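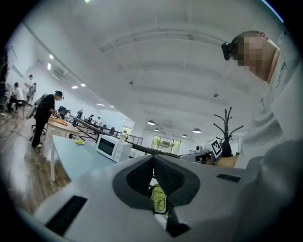

Light grey top, head down over the job.

Betham Marmalade Notes

Hello! I've been making marmalade for years and scribbling on the backs of envelopes, and this folder is me finally typing it all up. There are 115 batches in it so far, one row each, in a plain text file you can open with anything.

What's in the folder

batches.csv is the main one. Each row has the fruit, the sugar, the pan, how long I boiled it and a mark out of 9 for set (I started with ten but never gave one, so off it went).
fruit.txt is where I bought things. Mostly the Prukorska stall, sometimes Morin when I'm in a hurry.
labels.txt is just the wording for the jars. Ignore it unless you like puns.

The columns people ask about

"boil" is minutes at a proper rolling boil, with the sugar already in. My usual is 35, but the thick-cut batches go longer and I've left a note on those.
"pips" is yes or no: did I tie them in muslin and boil them with the peel? Please do, it makes such a difference!

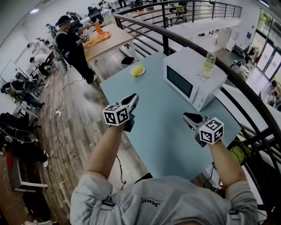

Betham, September

I've just added 6 lemon batches, all done with the small Cetau pan. They came out sharper than I like, and two of them never set at all, so those are marked 1 and I've been pouring them over sponge ever since. The weights for these are in grams. Some of the older rows are still in pounds and ounces, so check the "unit" column before you add anything up.

Known muddles

Batch 35 is in there twice and I can't work out which row is right. A few of the early ones have no sugar weight, only "the rest of the bag".

Use any of it however you like. If you spot a mistake, drop me a line and I'll fix it next time I'm waiting for a pan to boil.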